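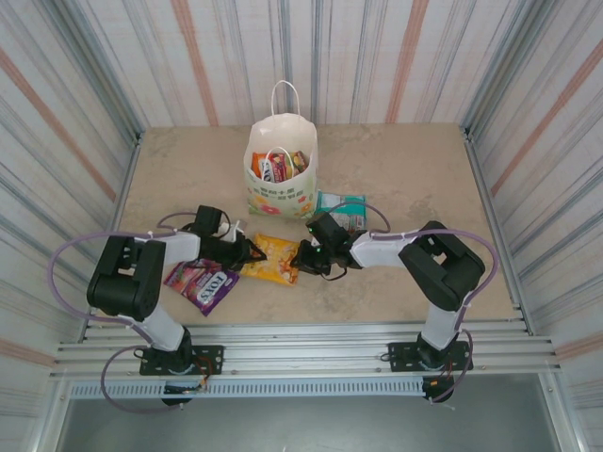
Two robot arms and a yellow snack bag

Lists > Gratley Supporters > Archive > Radio and telly out of step

Print this message | E-mail this message

Subject: Re: Radio and telly out of step
Date: 14 Dec 2025

Hi all,

Isauro Beltrán wrote:

> Has anyone worked out a decent way to watch the Gratley games on
> Ferell with the sound off and the Benstead radio call going instead?
> I can't stand the Ferell commentary (sorry if one of them is your
> cousin) but the radio gets there way before the picture does. I heard
> the last wicket fall while the bowler was still walking back to his
> mark. My wife laughed, I didn't. I tried pausing the radio app but it
> just drops out and jumps to live again when I press play.
>
> Isauro

Oh mate, I've been fighting this one since July, when they were showing the old finals and I thought I'd get some practice in!

First thing, get off the radio app if you can. The one I've got is the same as yours and won't hold a pause for more than a few seconds. What I do is run the kitchen radio on 773 into the laptop with one of those little leads (headphone socket at one end, mic socket at the other, the shop on Dlamini Street has them in a basket by the till) and then use a sound program with a delay setting. Any of the free recording ones will do it as long as it lets you listen while it records. Mine wants the delay in milliseconds, so don't do what I did and type 40 and wonder why nothing changed.

To line it up, wait for a ball that gets properly whacked. You listen for the crack on the radio, start the stopwatch on your phone, and stop it when you see bat hit ball on the screen. Do it a few times over an over or two. I got 38 seconds on the telly and more than that on the tablet, so if you swap rooms you have to do it all over again. Then I nudge it by 400 milliseconds at a time until it looks right, and after that I leave it alone or I miss the cricket.

The annoying bit is that Ferell drifts. Every time it buffers it comes back a bit further behind, and it doesn't catch up unless you shut it and open it again. On the last home game I had it spot on at the start and by tea it was 6 seconds out. If you drop the picture quality down one notch it buffers a lot less at our place, though we're at the end of the line out here and you might be fine in town. Plugging the telly into the modem with a cable helped more than anything else I tried, even with the cable running down the hallway under the good rug.

Also turn off the score alerts on your phone!! I went to all that trouble and then got buzzed with the wicket anyway.

Does anyone know if the away games come through with the same lag? I've only tried it with home ones. And if somebody has got this going on a Mac I'd like to hear what program you used, my daughter wants it on hers before the Dlamini game.

Cheers,
Trish (up the back near the scoreboard)

This archive uses cookies to remember your reading settings. Accept | Find out more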